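Gripper trial day at Tumetthorpe

Jolene Ashby and I drove up to Tumetthorpe in April to see what Mamora had been doing with hand-held grippers. Rebecca Colombo met us at the door at 9:30 and took us straight to the figures. Her group had logged 3,911 grasps since the winter, using 282 household items, and soft toys were still near the top of the list for drops.

The morning went to finger pads. They had two kinds to compare, a hard ribbed one and a blue rubber one. I tried both and preferred the rubber. It needed less squeeze on fabric, and I could feel through the thumb pads when it had hold. Jolene has smaller hands and found the grip body wide. She asked if a narrower one was planned. Rebecca said it was on the list, with no date.

Plush with a hard clip on it is a good test, as the jaws have to close on the soft part and stay clear of the plastic. 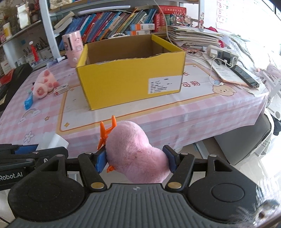
After lunch: arms and controllers

Brunello Galli ran the afternoon. He had the same pads on a bench arm, driven first by a Drerkon controller and then by an Aoki. The Drerkon was quicker to set up. The Aoki closed more smoothly and let us change the force limit without stopping the arm. Of 81 runs on the Aoki that day, 13 ended in a drop, mostly with thin packets.

We left at 4:15 with a set of the rubber pads to try at home. Parking is behind the building and the sign is easy to miss.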